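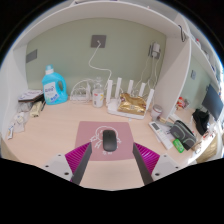
Put everything that does not belong to the work somewhere else before you argue about the height of the desk, Manju Pant tells anyone who asks her where to begin. She has laid out small workspaces for Furnura since the firm moved into fitted furniture, and most of her day goes to surfaces that serve two purposes: writing desk and laundry shelf, computer desk and sewing table. We talked by phone on 22/05/2020, with a set of drawings for the Ekthorpe apartments open at both ends of the line.

The Ekthorpe desks are 800 mm wide between side panels, with a shelf panel above. Pant considers that width tight but workable. "At 800 you have one working position," she said. "You can't push the mouse aside and write next to it. Either the mouse area is in use or the writing area is. People read the drawing and see a desk. I see one arm's movement and whatever is left over."

She starts every plan with the mouse. A pad goes down first, flat, at the spot where the forearm lands when the user sits square to the desk, and she tapes around it. Inside the tape nothing is stored. Pads with a printed picture work as well as plain ones as long as the print has no raised edge. "If you can feel the line with a fingernail, the mouse can feel it too. Otherwise choose the color you like."

The back of the desk is harder. On a surface enclosed by side panels, the rear corners collect objects that have no other address. Pant kept a log of this at the Bhatt Street units in November, visiting each one unannounced with the tenants' consent. Detergent was the most frequent outsider. The tenants had no shelf near the washing machine that would take a tall bottle, and the desk stood on the route between the machine and the front door.

"A full bottle is a heavy item with a high center of gravity and a liquid inside," she said. "Put it at the back and it won't get knocked by an elbow. Good. But then you lift it over the mouse and the paper every time you do a wash, and the ring under the base gets carried along with it." Her advice is to wipe the base and give the bottle a shallow tray on the floor or on a low shelf. Where the desk is the only flat surface in the room, she accepts the tray on the desk, in the rear corner away from the mouse hand.

Books she treats differently. A stack lying flat against a side panel is stable and takes no space from the work area up to a depth of 300 mm. Standing books need a bookend on an open desk, and in her experience the bookend goes missing. She asks only that the stack be the top layer and the bottom layer both. Bags and soft packages slide under the front edge of a stack, and after that the books tilt.

On plastic bags she was short. "Fold or throw out. A crumpled bag takes the volume of a shoebox and holds nothing."

Finish came up next. Furnura supplies the desktop in a light wood grain or in white, and Pant specifies the wood grain wherever she can. Dust and dried drips show less on it between cleanings. She had no strong view on wall color, apart from noting that a muted green sits well behind light wood and that glossy paint reflects a desk lamp into the eyes.

The sockets at Ekthorpe are a Voltgate strip fixed under the rear edge, 100 mm in from the left panel. An earlier drawing put them above the surface. Pant had them moved after a trial in which the plugs took up the corner meant for books.

I asked whether the plan survives once the tenants move in. "Part of it. The mouse stays where it was put. The left corner fills up in a week, and I draw it that way now, with a box marked 'mixed' on the plan. The installer called me to ask what product that was."

The next revision adds a narrow floor shelf beside the desk, sized for one detergent bottle with its handle turned outward. Pant is waiting for the hinge side of the bathroom door to be confirmed before she fixes its position.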